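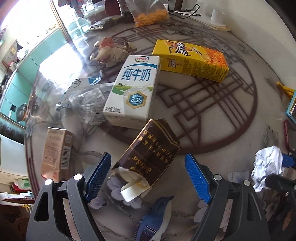
Dorkarov Round Table, glass top, printed underlay: long-term review

Bought from Vevville for the sitting room and used daily for seven months, mostly for tea, cartons of milk and whatever snacks are open. The top is a single pane of clear glass over a printed panel: brown ring, window-style lattice, painted flowers, a blue bird. The print is under the glass, so wrappers and cups never touch it.

Assembly took 15 minutes with the supplied hex key. Four legs, no pre-drilling. One leveling foot was short and Kershaw, who handle spares, sent a replacement in five days.

Cleaning is simple. Sticky drink spots come off with a damp cloth. Crumbs collect at the rim and need a soft brush.
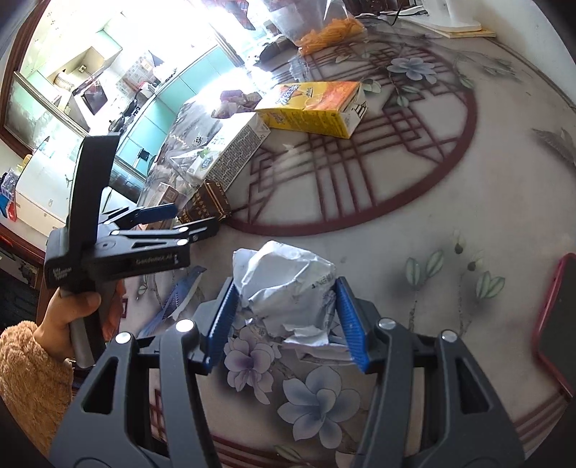 Crumpled paper and cartons on the table, with snacks.

Small cartons stand well enough, but an empty one slides if knocked. A coaster is advisable under cups, as bare china on glass is loud. The busy pattern hides crumbs and makes small clear wrappers harder to spot.

Glare from a ceiling light is noticeable in the evening. Rated 4 out of 5, one point off for the foot.

Liam Blackburn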